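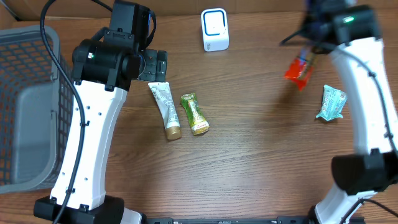

Lucimara Figueiredo would throw the lot away and start again. Aidan Foley thinks the whole subject is oversold: a table, he says, gets cleared when somebody needs to eat at it, and a chapter on the matter can only delay the meal.

Both views deserve a hearing before we go any further. The reader who shares either of them may find the next thirty pages irritating.

CHAPTER 8
Small Things on Flat Surfaces

8.1 The claim and the doubt

Most household manuals take it as settled that small objects left on a table are a problem and that a container is the cure. The manuals are less forthcoming about evidence. They show a bare surface, then a basket with things in it, and invite us to be pleased. Whether the person who lives there can now find the hand cream is left out.

Consider what usually collects on a table. There is a squeeze tube, half used or nearly full, you can't tell until you press it. There is some small device that stands on its own base and needs to be where people can see it, or did once. Within arm's reach, often enough, there is a basket with holes in its walls, bought for exactly this purpose. The objects are on the table anyway.

The standard reading is that the household is lazy. This chapter takes a different starting point. A basket that stands close by and goes unused may be telling us something about the basket.

8.2 What a container does to a tube

Tubes are awkward to store. Lay one flat and it takes up far more surface than its contents justify. Stand it on its cap, if the cap is wide enough, and it holds for a while, then tips the first time someone bumps the table. A narrow screw cap makes it worse. Drop the tube in a basket with other things and it slides to the bottom, where the printed side is as likely to face down as up.

Heloísa Seixas kept a diary of her own bathroom shelf and kitchen table for one month, August, and her notes are used throughout this chapter. Her entries on tubes are short and bad-tempered. "Basket again. Emptied it to find the ointment. Left everything out." Two days later: "Everything still out. Found the ointment at once."

It would be easy to make too much of this. One diary proves very little, and Seixas was annoyed with the project before it began. But her entries do raise a question the manuals skip. If putting an object away makes it harder to use, and the object is used every day, what has been gained? The surface looks better. That is worth something, and people should be free to want it. It should not be passed off as saving time.

8.3 The trouble with counting

Writers who favor clearing like numbers. The Storkum household survey, which you will meet again in Chapter 9, went through the kitchens of a single apartment block and recorded 2,005 loose items on tables and counters. After a clearing campaign it recorded 1,595. The report calls this a success.

Look at what the figures leave out. The survey did not record where the missing items went. It did not ask whether a drawer had become impossible to close. It treated a teaspoon and a bottle of medicine as one item each, although losing the second is a good deal more serious. And the later visit was made in the morning, while the first was made after supper, when any kitchen table will be fuller.

Valdir Magalhães, who worked on the survey, has defended it on the grounds that some measure is better than none. We are not convinced. A measure that rewards hiding things will get things hidden.

8.4 Two kinds of object

For the rest of the chapter we will sort small objects by a single test: does it have to be seen to do its job?

A timer, a clock or a display of any sort has to be seen. Put it in a basket and you have put it out of use. Such objects belong on the surface, upright, with their front toward the person who needs them, and no amount of tidying theory changes that.

A tube, a roll of tape or a spare cap does not have to be seen to work. It has to be found. These objects can go in a container, provided the container is shallow enough that you can see the bottom without emptying it. Many are too deep. Before you buy one, put the longest thing you own of this type inside a shoebox and try to get it out with one hand.

The test is rough. Keys fail it both ways, and Rosângela Teixeira has pointed out that medicine taken at set hours may need to be seen by the person taking it and kept from everyone else in the house. We return to her objection in Section 8.6, without fully answering it.

Before you read on

Choose one table you use every day. At the same hour on two evenings, write down what is lying on it and when each object was last used. Do not tidy it first. If there is a basket or tray nearby, write down its contents from memory, then check.

Keep the list. Section 8.5 asks you to put half of these objects away for a week, and you will want something to set your complaints against.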